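Tutia pulls arm update after fruit drops in the wrong place

Thursday, January 18, 2018

So the big spring update for Tutia's fruit-handling software is off the table for now, and I have to say I'm not shocked. I spent a good chunk of this week on the phone with people who had been trying it out in the simulator, and every one of them brought up the same fault before I even got to ask!

The trouble is in the release. The arm picks up a piece of fruit, carries it over to the bowl just fine, and then every so often the fingers open before the arm has stopped moving. In the test runs at Varnholm that happened 136 times out of 3,026, and the fruit ended up on the rim, on the table or on the floor. A simulated pear on a simulated floor is no big deal (I've done worse in my own kitchen), but the same code was headed for real arms at the Braker packing site in May, where people work right next to the line.

Dulce Manríquez, who runs testing at Varnholm, told me the drops bothered her less than what came after them. "The arm thinks it's still holding something, so it goes back and tries the release again," she said. "If somebody is reaching in to grab the fruit, that's a hand in the way of a moving gripper."

Tutia says the cause is a timing error between the arm and the gripper, which crept in when the motion planner was sped up by 30 percent. The old planner is back in place while they sort it out. Tokarz, which handles safety checks for Braker, wants 70 hours of clean simulator time before it will even talk about a new date - and that clock starts over with every early release.

I asked Tutia if May was still possible. They said they'd get back to me, and I'm still waiting. If you've been running the update yourself, switch to the previous version and drop me a note about what you saw.

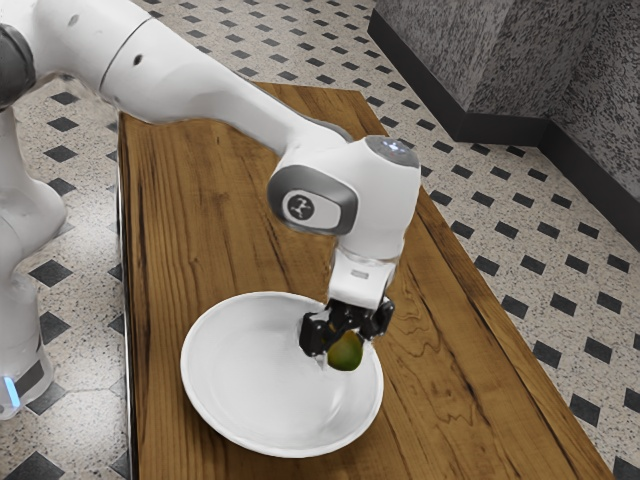
The simulated arm holding a fruit over the bowl.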